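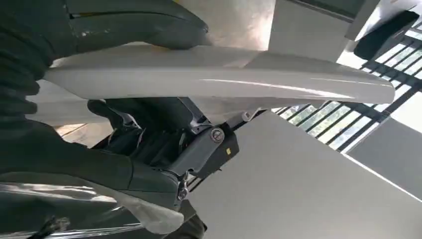 Assunção workshop teaches robot arm its trickiest grip yet, by hand

A robot arm at the Merkwood workshop in Assunção can now pick up long, slippery parts and hand them over without dropping them, and it learned how from a group of 14 local people, most of whom had never touched a robot before this spring.

The team finished the first round of lessons in May with 211 recorded demonstrations of a single job: close two fingers on a long, smooth part, lift it, turn it, and set it down in a rack. It sounds like very little. Anyone who has watched a gripper squeeze a shiny, rounded piece and shoot it across the bench like a bar of soap will know why people in the workshop cheered when the arm ran through the whole job on its own for the first time.

"I yelled so loudly they heard me in the office," said Cremilda Brandão, who leads the teaching sessions. "You've moved that arm through the job so many times you feel it in your own shoulder, and then it just goes and does it. I want everybody in town to come and see that."

Two ways to teach

The group works in two ways. In the first, the teacher takes hold of the arm and guides it through the motion while the joints are set to move freely. The arm records where it went and how the fingers opened and closed. In the second, the teacher sits at a separate station and drives the arm with a pair of hand controls, watching the view from a small camera near the gripper.

Each has its fans. Adalberto Medeiros spent years fitting window trim before he joined, and he likes having his hands on the machine. "I can feel when the part is going to tip," he said. "On the controls I have to look for it."

Wai-kit Sin, the youngest of the teachers, goes the other way and has recorded more remote demonstrations than anyone else in the group. He says the trick is to slow down right before the fingers touch, and to let the upper finger come to rest on the part before closing the lower one. Pinch with both at once on a curved surface and the part rolls.

That one habit made a clear difference. The early recordings had teachers closing the gripper in all sorts of ways, some fast, some in two or three nervous little squeezes, and the arm learned a muddle of all of them. The group went back, agreed on one way to close, and recorded 178 of the 211 demonstrations after that change. The 33 older ones were dropped from training and are kept on a drive for comparison.

Where to grab

Grip position was the other long argument. A part that tapers toward one end wants to swing if you take it too far from its balance point, so the teachers began by always holding it in the middle. The arm got very good at the middle and hopeless everywhere else. Benedito Caldeira, who looks after the recording software, asked everyone to start placing the parts badly on purpose: crooked, too close, half over the edge of the tray. He also asked for demonstrations of recovery, where the teacher takes a poor grip, sets the part down and tries again.

"Those are my favorites to watch," Caldeira said. "The arm gets it wrong, puts the thing back and has another go. It learned that from Adalberto, who does exactly the same."

The parts themselves come from Skorstead, a small maker of molded trim in the next valley, which has lent the workshop several crates. Ronaldo Siqueira of Skorstead said his packing crew has been over twice to try the controls and that two of them have asked to join the teaching group. The company has no arm of its own yet. Siqueira would like to see one sort mixed lengths before he talks about buying, and the workshop has put that at the top of its list.

More hands wanted

The next round starts after the summer break, with a goal of 1350 demonstrations covering four lengths of part, and some where the part is passed from a person to the gripper in midair. A second arm is on its way from the sister workshop in Brelcombe, so that two people can teach side by side in the same session.

Brandão is looking for new teachers and says no background is needed. A first session lasts two hours. Newcomers start with hand guiding and usually get a turn on the remote station before they leave. Left-handed people are especially welcome, she added, as all but one of the current group are right-handed and she is curious to see what the arm picks up from somebody who comes at the tray from the other side.

Sign-up is at the front desk of the Merkwood workshop, mornings until noon. Visitors who only want to watch can come by during afternoon practice.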